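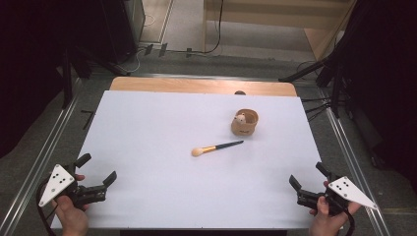 Table 3, white board down, cup and brush out.

Table and small items check, Hirum workroom
Date: Nov 9, 2021
Checked by: Hjalti Dalsgaard
Copy to: Bent Kjærgaard

Board sits flat on the table: OK
I leaned on all the corners and got no rocking, so the new felt pads are doing their job. Thanks for those, Bent!

Board surface clean: OK
Wiped it before I started. Makeup powder gets into everything, and I still find it on my sleeves at dinner.

Table edge, splinters or chips: OK
Ran my hand along the far side, where the wood shows past the board. Smooth. In April I got a nasty splinter off table 2, so I'm picky about this now.

Brush, head and handle: OK, with a comment
Fluffy end is in good shape and I gave it a gentle tug, nothing came out. The gold part has a tiny bit of wiggle if you twist it (you have to really try). I'd keep using it, but please look again next time.

Brush stored off the table edge: OK
It was lying next to the cup, well in on the board. These black handles love to roll.

Small tan cup: OK
Stands up fine. The little cream figure with the ears is still living in it, and I'm not moving it! Just lift it out when you clean the inside.

Cables: NEEDS WORK
There are cables on the floor behind the table and I'd like them taped down before anyone walks through there with a tray. I've asked Arnardóttir for a roll of the wide tape, order 502.

Carpet: OK
No curled edges. Could use a vacuum.

Way to the door clear: OK
Walked it twice, once with my arms full.

Still open: tape for the cables, second look at the brush. Bent, can you initial this when the tape is down and put the sheet back in the Sustano binder?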